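# Notes for the October talk – wooden boards, colored blocks and a decent work table

(Clicker in left hand. Water on the floor, NOT on the lectern, remember Grirkgate.)

Hi everybody, thanks for coming back after the break. I'm Aoife Sheehan, I make sorting and matching sets, mostly small ones, mostly for people who run play groups and after-school rooms. I've got 20-odd slides and I plan to skip several of them, so if something flashes by and you want it, yell.

Start with the question I get most: why a board at all? You've got a perfectly good table, why put a slab of wood on top? My short answer is that a board says "the game is on here." Kids get it right away. Grown-ups get it too, they just take longer to admit it. Once there's an edge, the pieces stay inside it, and when you're finished you pick up the board and carry the whole thing off to a shelf.

(Pause, pass the sample board around. Ask them to run a thumb along the edge.)

Grain direction – I go left to right, long ways. Pure taste. Mortimer Halvorsen, who taught me most of what I know about cutting boards and argued with me about the rest, likes it going away from you. He's in the back row today, so take it up with him over coffee!

Finish: keep it pale. I did a dark walnut stain for the first Clallonus set and I was so proud of it (it was gorgeous, it looked like something from a fancy hotel lobby) and then I put the green pieces down and they just sank. You could hardly find them from across the room. Pale wood is kind to color. Light honey, cream, a little streaky, all fine. I don't go hunting for perfect planks anymore and I kind of like the tan patches now.

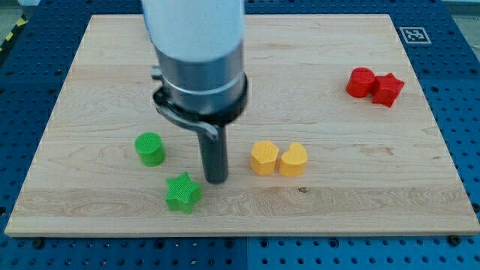 Okay, blocks. Go small on the number. My early sets had 66 pieces in a drawstring bag and what happened was the bag got dumped out, everyone shouted, and then we all spent the rest of the hour under the furniture. These days I start a new group with six. Two green, two yellow, two red, kept in pairs. It's plenty! You can match them, split them up, swap one, hide one behind your back and ask which color is lonely.

Leave room between the pairs, too. A good gap on the board does half the explaining for you. Greens over on one side, yellows in the middle, reds off on their own, and before you've opened your mouth somebody's already pointing.

(If time: tell the Drakden story, the one with the dog and the yellow block. Skip if we started late.)

Printing them. Yes, you can print your own, and I'd tell anyone to try it. I print mine at 60 percent size first as a test, just to see if the shape reads, and then do the real ones. Sand the bottoms a bit. A block that rocks will drive you up the wall. For the Adugna sets I did 104 pieces over one winter and I can still hear that printer in my sleep.

Tables. I love a perforated top, I'll fight for it. Mine's blue, with holes all over, and the blue does a nice job of setting off the wood. Sawdust drops through, and so does glitter, crumbs, you name it (put a sheet down underneath, I learned that one on someone else's carpet). Little round holes also mean you can peg things in place if your board likes to wander. Leave a few inches of table showing on every side so there's somewhere to rest your wrists.

Money, quickly, I know you want it. My first setup with table, wood and a spool of each color came to up to 200 dollars, depending on what I let myself count. The table was secondhand. Look for school clearances.

(Slide with the cutting list. Leave it up a full minute, people take photos.)

Questions now. If it's about glue, Mortimer's answering. Sample boards go back in the crate by the door, please, and check your pockets for blocks.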